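We use cookies to remember your settings. By staying on this page you agree to our cookie policy. OK

The Little Things Corner – April

Hello again, and thank you for stopping by! April is when I finally get to the small stuff, the odds and ends that drift from the kitchen to the desk and back again until I can't stand it anymore. I had big plans to show you the entire house, but then I got happily stuck on the bins (you know how I am about bins), so the gallery is a short one this time and the drawers will have to wait for May.

My friend Atieno Nyamweya talked me into sorting on a pale tabletop, and I'm so glad she did – every color shows up, and I can leave plenty of bare space between one thing and the next. I put in 80 minutes before lunch and enjoyed nearly all of them.

The beige plastic bin, with the long shiny one tipped into it. I love that blue and turquoise next to plain old cream, and the silver streaks are so cheerful! There's a tiny bit of red and white near the top end, too. I do like a bin with a rolled rim, and the slightly taller back on this one suits me very well.

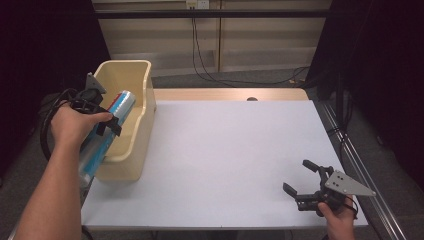
Zübeyde Taşdemir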